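Storing Flour, Rice and Dry Goods Through the Summer

14 shares | 6 comments

Our pantry in Holton faces south, and by June it is the warmest room in the house after the kitchen. I lost a good deal of flour to weevils the first summer we lived here, and I have changed most of how I store things since then. These are the habits that stuck.

Start with the bag you bring home. Weevil eggs are often in the flour or rice already, so a tight container won't help if the eggs go in with the food. Put new flour, cornmeal and rice in the freezer for four days, still in the store bag, with a plastic bag around it to keep the damp off. When it comes out, leave it sealed until it has reached room temperature. If you open it cold, moisture settles on the flour and you get lumps along the top.

Buy less than you think you need. A big sack looks like a bargain, but whole wheat flour goes stale in a warm pantry well before most households can use it up. Smell it. Good whole wheat smells a little sweet, and old whole wheat smells like crayons or putty. White flour and white rice keep much longer. Brown rice does not, and I keep ours in the refrigerator door.

Empty a container completely before you refill it. Pouring new rice on top of old rice means the bottom inch never gets used. I tip the last of the old into a bowl, wash and dry the container, put the new in first and the old back on top.

Drying matters more than washing. A container that feels dry to the hand can still hold water under the lip, and one spoonful of damp flour will turn moldy in hot weather. Leave containers and lids on a rack overnight, apart, with the lids standing on edge. My neighbor Bontu Alemneh puts hers in the oven after baking, once it has cooled enough to touch comfortably. I have not tried this with plastic and would not.

Keep shelves off the wall if you can. Ours used to sit flat against the outside wall, and the back of every bag was warmer than the front. Normunds Stankevičius rebuilt them for me with a gap of 2 inches behind, and the difference in July was plain. He also set the bottom shelf high enough to get a broom under, so spilled grain no longer collects there.

Wipe shelves with plain hot water and a little dish soap, and get into the peg holes and corners with an old toothbrush. Shelf paper is a hiding place for insects. Take it up and don't put more down. If you find moths, throw out anything in thin plastic or cardboard, including the tea and the birdseed. Pet food is a common source too – check the bag in the garage before you blame the pantry.

Bay leaves in the flour are an old remedy. I used them for years and could not see that they did anything, though they do no harm.

Beans are the easy part. Insects get into them less often, and they don't mind the heat much. Old beans take longer to cook, though, so write the month on them and cook one batch at a time from one bag. Mixing old and new gives you a pot that is half mush and half gravel.

Labels should go on the side of the container, low down. Masking tape and a pencil work fine. Write what it is, the month you filled it, and the cooking ratio if it's a grain you don't make often. I don't label lids, which get swapped at the sink.

Glass jars are best for small amounts and for anything with a strong smell, such as ground coffee or cumin. For larger amounts I use plastic, as a full glass jar of rice is heavy to lift down from a high shelf. Choose containers with wide mouths so a measuring cup will go in and come out level. Check each lid once a season by putting a little water in the container, closing it and holding it upside down over the sink. If it drips, use it for pasta or dried beans and give the flour a better one. A colored lid on a pale container, like the teal-blue one in the photo, is easy to pick out on a crowded shelf, so I'd give one color to flour and another to rice and keep to it. When you wash a lid with a raised ridge on top, run the brush along both sides of the ridge, where dust and flour tend to pack in, and rinse it before you stand it up to dry.
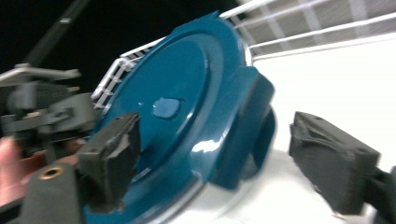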